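Why the Shelves in Saavedra House Sag
Final report, Materials in Everyday Life
Ilona Dobos

1. Where the question came from

Every room in Saavedra House has the same bookshelf, bolted to the same wall at the same height, and almost every one of them smiles at you. I mean that the boards sag. Mine sagged enough that a pencil placed at either end would roll to the middle and stay there, which was convenient for finding pencils and for very little else.

My project proposal in the fall was about bridges. My advisor read it, asked which bridge I planned to put weights on, and suggested I look for something closer to home. I went back to my room and looked at the shelf.

The question I ended up with was this: how much does a plain wooden shelf bend under ordinary student belongings, how much of that bend goes away when you take the belongings off, and does it matter what the board is made of? The third part grew to take up most of the project.

2. What was already known

A lot. Shelf sag is one of the oldest problems in furniture, and the formula for it is in every introductory mechanics book. The short version is that thickness matters much more than you expect and length matters more than you'd like. Double the thickness of a board and it gets eight times as stiff. Double the span, keep the same total load, and it bends eight times as much. Double both and you are back where you started with a much heavier shelf.

The formula is less helpful about time. Wood under a steady load keeps bending slowly for weeks or months, an effect called creep. The textbook we used gives creep a page and a half, most of it a graph with no numbers on one axis. Since dorm shelves are loaded in September and unloaded in May, I thought the missing part was probably the part that applied to me.

3. The survey

Before testing any boards I needed to know what people put on them. I left a form in the Saavedra kitchen and another in Gastside, the newer building across the lot. The form asked for the rough contents of the shelf and permission to weigh them. I got fewer forms back from Gastside, where the kitchen is nicer and people seem to feel they have more to lose.

The heaviest thing on most shelves was not books. It was liquid: detergent, bottled water, and in one case a row of protein shakes that had been bought at a discount and regretted. Books came second. The category I had labeled "decorative" weighed almost nothing and took up most of the space, so I dropped it from the load calculation and apologize to anyone whose succulents I left out.

One resident had put nothing on the shelf at all. It sagged anyway. I was told it had come like that.

4. The boards

I tested three kinds of board, all cut to the same length and width in the school shop. The first was a solid light-colored hardwood. The second was ordinary construction pine from the offcut bin. The third was a particleboard sold under the name Prallwood, which I bought because it looked most like what the housing office had used. The housing office did not answer my question about what they had used, but they did send me a link to the damage deposit policy.

Each board rested on two supports, with sandbags spread evenly along the top. I measured the dip in the middle with a dial gauge that the shop lets you sign out if you promise not to drop it. I kept the promise until April, and the gauge survived.

Readings were taken right after loading, then morning and evening. The full run lasted 1,176 hours, a number I know because I had to write it on the reservation sheet for the storage closet. Across all the boards this came to 287 readings. The rest of the planned readings fell during spring break and exist only as good intentions.

5. What happened

The solid hardwood did well. It bent a little when the bags went on, crept a little over the next several days, and then more or less stopped. When I took the bags off it came most of the way back.

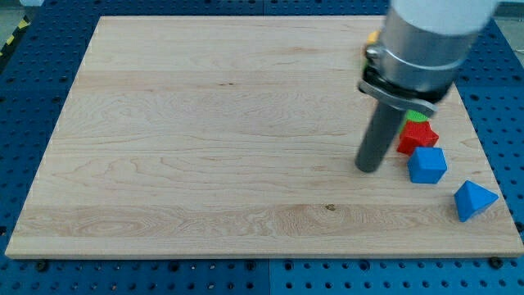
Figure 1. Wooden board with pale grain, top face up. Note the darker band and small knot.

The pine was less consistent. Two pieces from the same plank gave noticeably different results, and the one with the bigger knots was the stiffer of the two, which is the opposite of what I had written in my predictions. I have left the predictions in the appendix as a gesture of honesty.

The Prallwood started out close to the pine and then simply kept going. It was still bending on the last day. It also recovered the least after unloading, and a week later it had a permanent curve that anyone who has lived in Saavedra would recognize with affection.

I tried one extra thing, a narrow strip of pine screwed on edge under the front of a particleboard shelf. This made a bigger difference than changing the material did. It costs very little and takes 16 screws, or fewer if you are less nervous than I am.

6. Problems with the method

The storage closet shares a wall with the laundry room. Particleboard does not like damp air, and I did not have a humidity meter until the third week, so some of the early creep may belong to the dryers. I also moved the supports once by accident, noticed two days later, and had to restart that board.

Sandbags are not books. They settle into the curve of the shelf and press hardest where it is already lowest. A row of stiff books does something different, but I couldn't borrow enough matching books for a fair test. The library was polite about it.

7. Recommendations

If a shelf has to be long, put a strip under the front edge. If it can't have a strip, give it a middle bracket. Put the detergent at the ends. Flipping a sagging board over works for a while, and I have now done it to mine, so for the moment the pencils roll the other way.

I sent a one-page version of this report to the housing office along with the drawing of the strip. They have forwarded it to Parum, the company that handles the furniture contract, and I have a ticket number, 1,681.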